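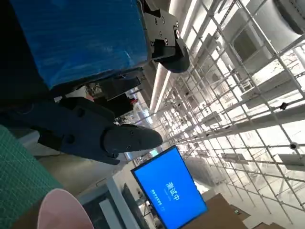 Hi all,

Sorry for going quiet, I've been reading everyone's messages on my phone at lunch and then forgetting to answer in the evening. I've nearly got to the bottom of my second tub of whey since spring and I've got opinions, so put the kettle on. The Ballach vanilla is the one I keep going back to. I tried the Trukov for a while because Judit raved about it, and it mixes beautifully, but it's so sweet that I was dreading it by the second week. Ballach is duller and that suits me at half six in the morning. My only grumble is the pouch. The zip went on mine almost straight away, so I've ended up winding tape round the top, glossy blue stuff like the blue in the photo, complete with the same wrinkles and faint streaks, and now I have to pick at it every time I want a scoop. I'm decanting the next one into a proper tin.

Anyway, Aliki asked about this and I promised her a real answer:

> On Friday Aliki Bakalis wrote:
>
> Hello everyone, new-ish here, so forgive me if this has been
> done to death. I row twice a week and do a bit of lifting in
> between and my legs are wrecked for days. A chap at the gym
> says I should be on amino acids, a recovery powder AND
> creatine, and he'd happily sell me all of it. I can't
> afford that and I don't much fancy living on shakes either.
> If you were only going to buy one thing, what would it be?
> Also does it matter if I have it straight after training or
> can it wait until I get home? It's an hour on the bus.
>
> Aliki

Welcome, Aliki! It has been done to death, but we never mind, we'd have nothing to talk about otherwise.

If I could only buy one it would be plain whey, unflavoured if you can stand it, and I wouldn't bother with separate amino acids on top. Whey has those in it already. I bought the Skuron aminos a couple of years ago (the sour cherry ones, they made my teeth squeak) and took them religiously from February until they ran out, and I couldn't tell you one thing that changed apart from my bank balance. Barnabás swears by his, so he'll be along to argue with me shortly.

Creatine I do take, the boring sort with no flavour, and it's cheap enough that I don't think about it. I stir it into my tea, which horrifies my sister. It does need to be properly warm or you get sand at the bottom of the mug. If you've got anything going on with your kidneys or you're on tablets, have a word with the pharmacist first, please.

As for the bus, I wouldn't worry in the slightest. I used to neck a shake in the changing room as if the building was on fire, and these days I go home, have a shower and eat my tea, and I'm no more sore than I was. If you're starving on the way home, take a banana and a carton of milk. Honest question though, are you eating enough on the rowing days? When my legs were like yours I'd been having toast for lunch and wondering why I felt dreadful. I wrote down what I ate for 11 days, and one of the lifting days came to 1,015 calories before supper, on a day when I'd done squats! A decent lunch helped me more than anything with a lightning bolt on the label. So did going to bed.

Other bits while I'm here:

Dénes, I did try the Bepari bars. The peanut one is lovely, the coconut one is like chewing a doormat. I've got 3 coconut left if anybody wants them, postage on me.

Stela, yes please to the flapjack recipe, the one with the whey in. Mine went like a roof tile last time and I think I had the oven too high. Do you put the powder in with the oats or with the wet stuff?

Judit, I haven't forgotten I've got your shaker. The lid is somewhere.

And has anyone found a chocolate one that doesn't taste of cardboard when it's made with water? I don't get on with oat milk and I'm trying to cut down on the ordinary sort. I'd happily pay a bit more for a small bag, just to try, as I really can't face another giant tub of something I don't like sitting on top of the fridge.

Right, off to find that lid.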